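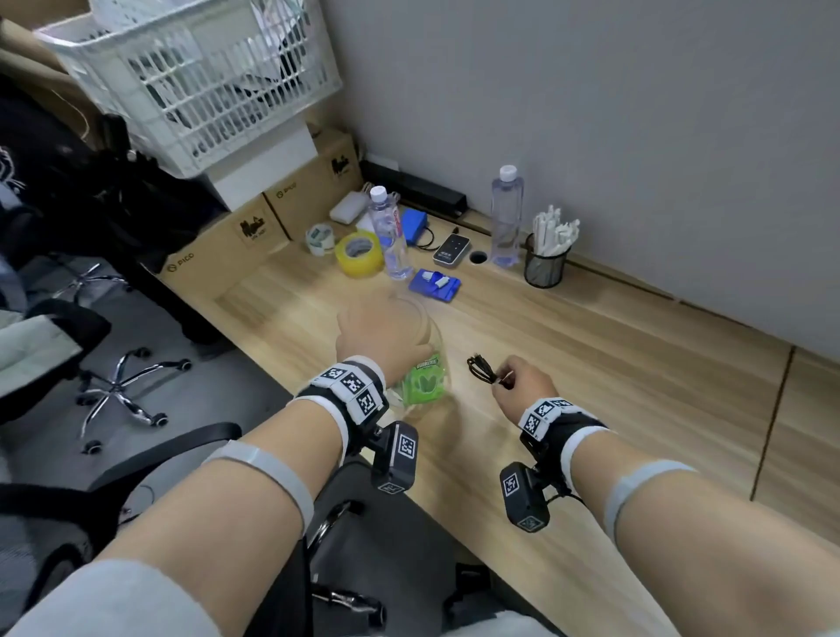

Bustos Reach Continental Final After Extra-Time Win Over Plunik

5 November 2021

Bustos qualified for the final of the women's continental club tournament on Friday's rescheduled date with a 3-2 victory over Plunik after extra time, overturning a two-goal deficit in the last half hour of the second leg. The tie finished 4-3 on aggregate, the first meeting between the clubs having ended 1-1.

Plunik began the stronger of the two sides and led after 11 minutes, when a free kick from the right was only partly cleared and driven in from the edge of the penalty area. The visitors continued to press high, and Bustos had difficulty moving the ball beyond their own half. A second goal followed shortly before the interval, a header at the far post from a corner that the Bustos goalkeeper, Shaimaa El Ouafi, reached but could not keep out.

Head coach Younes Sqalli made two changes at halftime and moved his captain, Nawal Salem, from the left side of midfield to a central position behind the forwards. The adjustment gave Bustos more of the ball, although the first clear opening of the half fell to Plunik, whose striker was denied by El Ouafi from close range in the 58th minute.

Salem reduced the deficit in the 64th minute with a low shot from outside the area that went in off the post. The equalizer on the night came in the 87th minute. Khadija Tawfik, one of the two players introduced at halftime, controlled a long pass on her chest, went past the last defender and finished across the goalkeeper. Plunik appealed for offside. The goal was confirmed after a video review that took just under three minutes.

With the aggregate score level at 3-3 and no away goals rule in force this season, the match went to extra time. Plunik, who had already used four substitutes, lost a central defender to a hamstring injury in the first period and reorganized with a back three. Bustos took advantage in the 109th minute. Salem's corner was flicked on at the near post and Tawfik scored her second goal of the evening from inside the six-yard box.

El Ouafi made a further save in stoppage time, turning a deflected shot over the crossbar, and the final whistle was blown as the resulting corner was cleared.

Speaking after the match, Sqalli said that the first half had been well below the level expected of his team.

"We gave the ball away in areas where we had agreed to keep it simple, and we were punished twice," he said. "At halftime I asked for calm and for more courage on the ball. The players gave me both. I am very proud of them, and I also want to recognize Plunik, who were excellent opponents over two matches."

Tawfik, who had scored only once in the competition before the semifinal, said that she had been told to stay close to the last line of defense.

"The coach said that the spaces would come if the match stayed open," she said. "On the second goal I could see that Nawal had looked for me and I made my run early. After the review it was a long wait. On the third I was simply in the right place."

The Plunik head coach, Houda Abou Zeid, declined to comment in detail on the video review but said that her club would ask for a written explanation through the usual channels. She confirmed that the injured defender would undergo a scan and was not expected to play again this month.

"We were the better team for an hour, and a semifinal lasts longer than that," Abou Zeid said. "We had a chance at 2-0 that would have closed the tie. I have no complaint about the effort of my players."

Bustos will meet Clando in the final. Clando qualified earlier in the week with a 2-0 win over Rerkon in the second leg of their semifinal, having also won the first. The two finalists were drawn in the same group in the opening stage of the competition, where Clando won at home and the return match was drawn without goals. Clando have not conceded in their last 5 matches.

The final will be played as a single match at a neutral venue. Extra time will be used if the score is level after 90 minutes, followed by a penalty shootout if required. Both clubs will be permitted to register one replacement player for the final in the event of a long-term injury, subject to the approval of the medical delegate.

Each finalist will receive an allocation of 795 tickets for sale to season ticket holders in the first phase. Any tickets that remain will be offered to registered members on the following day. Bustos have stated that more than 300 supporters have already asked for places on the buses organized by the club, and that a second departure point will be opened if demand requires it. Tickets must be collected in person with a form of photo identification and may not be transferred.

Salem received a yellow card in the second half but will be available for the final, as cautions are cleared once the semifinals have been completed. Bustos midfielders who finished the match with minor knocks will be assessed by the club's medical staff before training resumes.

Plunik return to league play with a home match against the team currently third in the table. Rerkon, eliminated in the other semifinal, have no fixture until after the international break. The competition rules no longer provide for a third-place match, which was discontinued in May.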